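Chapter 7
Collecting Demonstrations
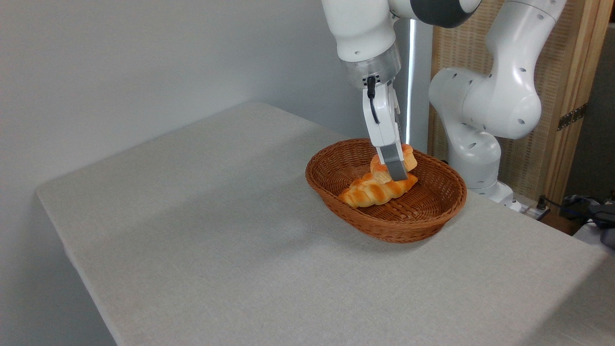

A learning system for manipulation is limited by the examples it has been given. Earlier chapters treated the policy as the object of study and took the training set as fixed. In this chapter the training set becomes the subject. We consider how demonstrations are planned, recorded, labeled, and accepted or rejected, and how choices made at the workbench show up months later in the behavior of a trained model.

The word "demonstration" is used throughout in a narrow sense. A demonstration is one complete recording of a task performed under human control, from a defined starting state to a defined ending state, together with the instruction that describes it. A recording that stops before the ending state is called a partial. Partials are kept, but they are stored apart from demonstrations and are never counted toward a collection target.

7.1 The Running Case

Most of the sections below refer to a single collection effort, the Kilell bread set, prepared at the Dratero teaching laboratory. The task family is small. An arm with a two-finger gripper moves bread rolls into, out of, and within a basket on a cloth-covered table. The collection plan called for 700 accepted demonstrations. Operators recorded 916 attempts in order to reach that number, and the difference between the two figures is the subject of Section 7.5.

Bread was chosen with some care. A roll has no flat faces and no standard size. Its crust may hold under a light grip and give way under a firm one, so that the same closing command leads to different results on different rolls. When two rolls rest against each other, moving the upper one often moves the lower one as well. A basket adds a further difficulty: the rim limits the directions from which the gripper can approach, and a woven surface can catch a fingertip. Students who have worked only with blocks and cups should expect their habits to fail here.

7.2 What an Operator Decides

It is tempting to think of the operator as a neutral source of correct motion. In practice, every demonstration carries a series of decisions that the written instruction leaves open. Given the instruction "take out the top roll," an operator must choose where to place the fingers, how far to press down before closing, whether to lift straight up or draw the roll toward the rim, and what to do if the grip slips. Two skilled operators will answer these questions differently, and both recordings will be acceptable.

Variation of this kind has value up to a point. A policy trained on a single style of grasp tends to fail when that grasp is blocked. A policy trained on many styles, with too few examples of each, may blend them into a motion that no operator would have made -- for instance, a path that passes between two good grasp points and closes on neither. The Kilell plan addressed this by naming 2 approach styles in advance and asking each operator to record both. Corrections after a slip were allowed and were marked in the log.

7.3 Starting States

The arrangement of objects before recording begins deserves as much attention as the motion itself. Left to their own preferences, people set out objects in tidy and reachable positions. The first 500 attempts in the Kilell set were arranged by hand with no written guide, and a review found that rolls had seldom been placed against the far side of the basket. Later attempts followed printed layout cards, drawn in shuffled order with the Flellasex scheduling tool, which specified the position of each roll and whether one was to rest on another.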